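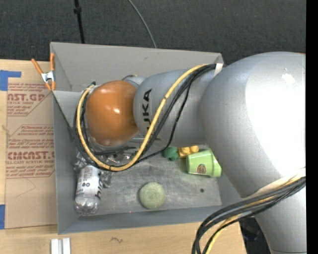
Most homes and small shops have too many containers and too few of the right kind. I have packed and moved enough storerooms to hold a firm opinion on it: buy plain open bins, all one size, and stop there. Lids get lost. Dividers never fit what you own next year. A gray bin on a wooden table, with sides that slope and a floor scratched up from use, is about as good as storage gets. You can see what is in it, reach in from any side, and tip it out when you are done.

I learned this at Rowbotham, where the stockroom in Pirton had 391 containers in 11 styles. There were clear boxes, baskets, stacking drawers and a set of tins that had come with the lease. Every January we spent two days matching lids to boxes, and every January we bought more boxes. Dardo Ulloa ran the room then. He finally gave most of it away and ordered a single kind of open bin. The matching stopped, and so did the buying.

People object that open bins collect dust. They do. So wipe them out. A closed box stays clean mostly by not being opened, and I would ask why you are keeping what is in it. My sister in Etside paid over 800 dollars for a closet system with fitted trays, and the trays now hold other, smaller boxes.

Color matters a little. Gray hides marks and goes with everything - white looks tired within months. Sloping sides cost you some room at the bottom, but empty bins nest, and a stack of them takes up one corner. Straight-sided boxes take the same space empty as full.

I would not put food in open bins, or photographs, or anything a cat might want to sleep on. Those need a lid. For tools, mail, cords, toys and parts, leave it off. The Ustport store still sells the plain ones, on the bottom shelf behind the baskets.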